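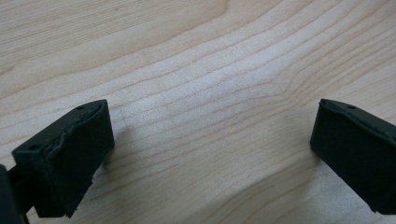

Wood grain, with the light coming across it

Design thinking workshop for a company that mostly does spreadsheets?

Karine Petrenko
I run operations at Bergeron (345 people, three offices) and my boss came back from a conference all fired up about design thinking. Now I'm supposed to get our order process "reimagined" by April. I've got six people, one spare afternoon a week and no budget for a consultant. Where do I even start? Do we need software? Somebody in sales keeps pushing Nirkel.

wiko_fan
Skip the software for now, sticky notes are fine. Go sit with the folks who enter orders and watch them for a morning before you hold any workshop! We did that at my old job and found 40 orders a week were being typed in twice (the web form didn't talk to billing, and people had just gotten used to it). Pick one annoying thing like that, mock up a fix on paper, and let two or three people try it. Then show your boss. I'd ask for more time too, April is tight for a whole process.

tmarsh
we did one of these at Sinier, fun day, 414 ideas on the wall and zero got built. make sure someone with a say over IT is in the room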